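Komero garment steamer: a review after one long winter
30 January 2025

I should start by saying that I have never liked ironing. My mother ironed tea towels, pillowcases and, during one very wet summer, my father's pyjamas, and I think it put me off for life. So when my old iron finally gave up last April (a bang, a smell, and no lights in the kitchen until I found the torch) I decided not to replace it and bought a Komero hand steamer instead.

I got mine from the Dovham shop on the high street, where Kyung-tae Ma was very patient with me and let me hold all of them in turn to see how heavy they felt. The Komero isn't the lightest, but the weight sits nicely in the palm and my wrist doesn't ache by the end of a session, which I can't say for the Postma I borrowed from my sister. That one was like waving a kettle about!

The tank holds 200 ml, enough for two shirts and a blouse if you don't dawdle. I do dawdle, so I keep a jug beside me. Filling it is simple once you've learnt to push the little rubber bung all the way in, and I have had one soggy slipper from not doing so. 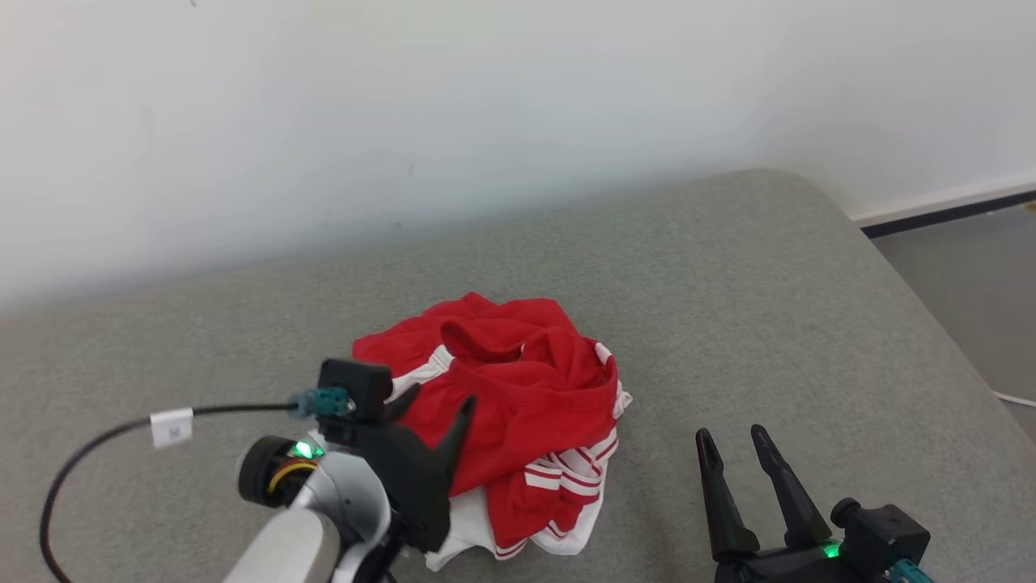
It takes a minute or so to heat up, and then off you go. Cotton jersey is where it shines. T-shirts, soft dresses, the sort of cardigan that comes out of the drawer looking sorry for itself – all of these it does beautifully, and far quicker than I ever managed with a board. It's lovely on curtains too. I did the whole bay window without taking a single one down, and felt very pleased with myself for the rest of the day.

Linen is another matter. My friend Kagiso Adams wears a good deal of linen and swears by hers, but she is happy to look a bit rumpled and I suppose I'm not. You can get it presentable if you pull the cloth tight and go over it slowly. You won't get a crease down a trouser leg, though, so if you need those for work, keep an iron in the cupboard as well.

The grumbles are small ones. The flex could do with being longer, and I've ended up steaming in the hall, on the hook behind the door, as it's the only spot near a socket. It spits if you tip it too far forward. The fabric brush that clips on the front is fiddly with warm fingers, and mine has already lost a corner. We have hard water here, so every 20 fills I run it through with descaler, and so far it has stayed clear.

I'd give it four out of 5, and I'd buy it again. If you do go for one, try it on something old first until you've got the knack of the angle, and put a towel down if your hall floor is wood like mine.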